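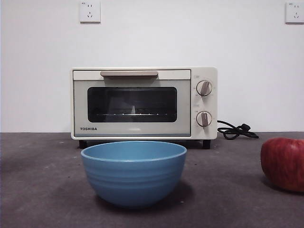
Pryor Shared Kitchens – Progress Report, July
Prepared for: Parnby Fund
Work package: Countertop cooking stations

1. Status

The work package is on schedule. Of the 20 stations in the plan, 19 are installed and open to tenants. The last one, on the third floor at Itport House, is held up by an outlet that failed its ground test. The electrician is booked and the oven is in storage on site.

Spending is within the approved line. No transfer between budget lines is requested for this period.

2. Station layout

The standard layout is unchanged from the last report: one compact toaster oven on a dark gray countertop, against a plain white wall, with clear work surface next to it. Tenants asked for a shelf directly over the oven at two sites. We declined both requests. Heat rises from the top of the housing during long bakes, and anything stored there would have to be moved each time.

Clearance on both sides of the oven is checked at each monthly visit. At Urnix Court the oven had been pushed back against the wall on two visits. A strip of tape now marks the correct position on the countertop, and the oven was in place at the most recent check.

3. Controls and labeling

We chose a model with two rotary knobs, one above the other, to the right of the door. There are no menus to learn, and a tenant can see the setting from the position of the grip. The weak point is the printing around the knobs, which is small. Older tenants at two sites reported that they could not read it without glasses.

A large-print card has been drafted for the wall beside each station. It covers how to set each knob, which dishes are safe to use, and how to clean the rack. The first version put temperatures in Celsius first, and this has been corrected. Cards go up next month at all open sites.

4. Use and training

Short training sessions were held at every open station. Attendance for the period was 116. Each session used the same three tasks: toasting bread, reheating a covered dish and baking a small tray of vegetables at 400 degrees Fahrenheit. The vegetable tray takes about 20 minutes, and sessions are planned around it.

The most common mistake was using a dish too deep for the door opening. Shallow trays have been added to the station kit.

5. Cleaning and wear

Racks are removed and washed weekly. Door glass is wiped with a damp cloth only – scouring pads left fine scratches on one door at Urnix Court early in the project. The scratches do not affect use and the door will not be replaced.

One lower knob came loose and was refitted. No oven has been taken out of service.

6. Next period

Finish the third-floor station at Itport House.
Put up the large-print cards and collect comments after four weeks.
Order spare racks for the older sites.
Send Parnby the final cost per station, with electrical work shown separately.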